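Cleaning a light wood-effect table top
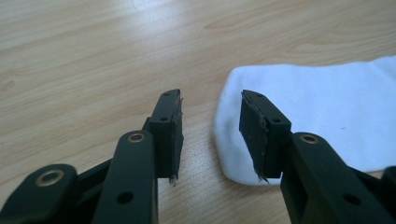 A pale, honey-toned top with a faint thin dark line near the top of the picture.

You will need two soft cloths, washing-up liquid and a bowl of warm water.

1. Clear the table and wipe off any crumbs with a dry cloth.
2. Add a few drops of washing-up liquid to the water. Wring the cloth out well and wipe along the grain.
3. Look across the surface towards a window. Glare hides some marks and shows up others, so check from both sides.
4. If you find a thin line, wipe it once. A hair will lift off. A scratch will stay, and you should not scrub it.
5. Rinse the cloth, wipe again and dry the top straight away, taking care along the edges.

Do not use scouring powder or wire wool. Wipe up tea and coffee as soon as they are spilt.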